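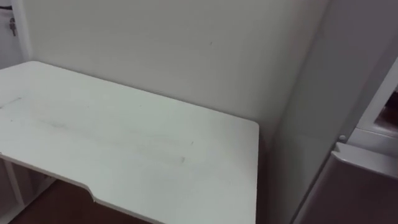 1. 今期の実施概要

家庭向け片付け支援キット「Trodum」の評価業務について、11月末時点の進捗を報告する。評価対象はPrinum社の貸出品一式(本体、制御ソフト、保守窓口の利用権)で、作業内容は飲料ボトルを卓上と冷蔵庫のドア棚の間で移す動作に絞った。前期に行った食器の仕分けは今期の対象に含めていない。

試行は全429回を実施した。うち199回を卓上から冷蔵庫への収納、135回を冷蔵庫から卓上への取り出しに充て、残りはドアの開閉のみの確認に使用した。計画していた回数には達しているが、取り出しの比率が当初案より低い。11月前半に制御ソフトの更新があり、その前後で条件をそろえるため収納側をやり直したことによる。

2. 作業環境

評価場所はIrkby試験室の一角で、白い天板の机を壁に寄せ、その右隣に冷蔵庫がある配置とした。机と冷蔵庫の間には狭い隙間が残る。キットの設置手引きでは隙間の扱いに触れておらず、Prinum社に記載の追加を求めた。回答は次版で対応するとのことであった。

天板は白の無地で、薄い擦れ跡がある。認識への影響を懸念していたが、記録上、擦れ跡をボトルと取り違えた例はない。
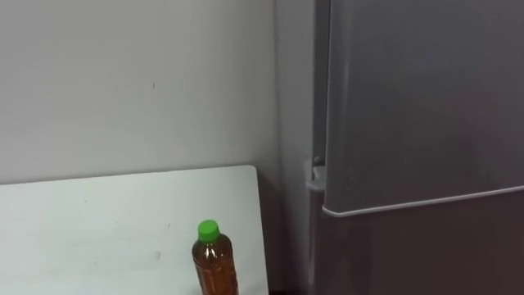 図2 卓上右端寄りに立てた緑色キャップのボトル

3. 結果と課題

収納動作で最も多かった中断は、ドアを開いた後の位置の再計算に伴うものである。中断は平均18秒で、利用者が家庭で待つ時間としては長い。更新後のソフトでは発生頻度が下がったが、1回あたりの長さは変わっていない。

透明なボトルの認識は、机の中央よりも右端寄りで安定しなかった。白い天板に対してキャップの色が目立つ場合は検出が早く、色の薄いキャップでは遅れが出た。色の異なるキャップでの比較は件数が少なく、来期に追加する。

ドア棚への収納では、棚に先に入っている物との干渉を避ける設定が初期状態で無効になっている。説明書の末尾に記載があるのみで、導入時に見落としやすい。有効にした後は、手前の縁に当たる事例が減少した。

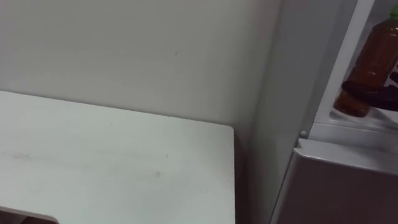 【サービス・保守】

保守窓口への問い合わせは今期を通じてメールで行った。初回の返答は早いが、ログの解析を伴う案件では追加資料の依頼が繰り返され、解決までに時間を要している。把持部の交換部品はØstergaard社経由の供給で、納期が明示されない点は契約前に確認が必要と考える。

利用料は月額制で、ソフト更新と電話対応を含む。出張調整は別料金となる。

4. 来期の予定

・取り出し動作の追加試行
・キャップ色と容量の異なるボトルでの比較
・再計算時の待ち時間についてPrinum社と協議
・交換部品の納期と在庫の確認

予算の執行は計画の範囲内である。貸出期間の延長申請は提出済みで、承認後に日程を確定する。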